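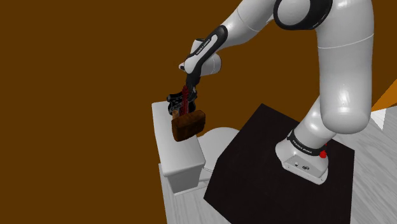 My Year of Owning Fewer Kitchen Drawers

June 3, 2026

I grew up in a house with a junk drawer the way other people grew up with a dog. It had a personality. You had to jiggle it left, then lift, then pull, and even then the potato masher would catch on the underside of the counter and you'd be stuck there with your arm in a two-inch gap, feeling for the handle.

So when my husband and I bought the place on Endale Road last year, and the kitchen turned out to have thirteen drawers, I was thrilled. Thirteen! I filled them in one weekend. By February I couldn't find the scissors.

I called Soledad Villaseñor, who organizes kitchens for a living and who I'd met exactly once, at a christening. She came over, drank a coffee standing up, and opened every drawer without saying a word. Then she asked me where I chop onions.

I pointed. She asked where the knives were. I pointed at the other end of the room.

"Okay," she said, and took her coat off.

The walk to the spoon

Soledad's whole approach comes down to where your feet go. She had me make dinner (chicken, rice, the green beans my kids will eat if there's enough butter) while she sat on a stool and drew my path on the back of an envelope. It looked like a toddler had gotten hold of it. I crossed the kitchen for a spoon, crossed back, crossed again for the lid, and then stood in the middle trying to remember what I'd come for.

She wanted everything I touch while the stove is on to live within one step of the stove. Everything for lunches near the fridge. Baking things could go in the far corner, and she was a little brutal about this, on account of how often I bake. I said every week. My husband coughed.

We emptied the lot onto the dining table. I counted the wooden spoons because by then I was curious, and I stopped at 43, with a few still rolling around under a colander. I cook with two of them. I know which two, and so does everyone in my family, and if one of them is in the dishwasher we wash it by hand.

What it cost me

You can spend a ridiculous amount on this stuff. The first quote I got, from a kitchen outfit called Beremen, was $700 for drawer inserts alone, all beautifully fitted, with little slots for things I don't own. I did want them. I had the tab open on my phone for days!

Then I talked to Eustaquio Cárdenas, who builds cabinets in a shed behind his sister's bakery, and he told me to live with cardboard first. Cut up some cereal boxes, tape them into dividers, use them for a month and see what you end up moving. I moved almost everything. The garlic press changed drawers four times. If I'd bought the fancy inserts on day one, I'd have had a gorgeous slot for an egg slicer and no place for tongs.

In the end I spent $200 on a set of adjustable dividers from Clotwood, plus some non-slip liner from the hardware store, and Eustaquio rehung the one drawer that had always dropped at the front. He wouldn't take money for that, so I bought a lot of bread from his sister.

The leftovers

Getting rid of things was harder than I expected. I had my grandmother's biscuit cutter, which I've never used, and her rolling pin, which I use constantly, and I felt equally weepy about both. My neighbor Zawadi Muriithi took the fondue set and then invited us over for fondue, and it was delicious, and for one evening I regretted everything.

Some things came back, too. I gave away the melon baller and then bought a cheaper one in the middle of a heat wave. The big ladle went into a donation box and I took it out again in the driveway.

And yes, I kept a junk drawer. Soledad insisted on it, as a matter of fact. She says a house without one just has junk on the counter. Mine is the narrow one by the back door, and it holds batteries, birthday candles, takeout menus, a tape measure, and a key that doesn't fit anything. She gave me one rule for it, that it has to close without being pushed.

It's been a few months now. I can make dinner without crossing the room, mostly, and my son can lay the table without yelling to ask where the forks are. Four of the thirteen drawers are empty. My mother visited and opened one, looked in, and asked if we were moving out.

The scissors were in with the dish towels, by the way. All three pairs.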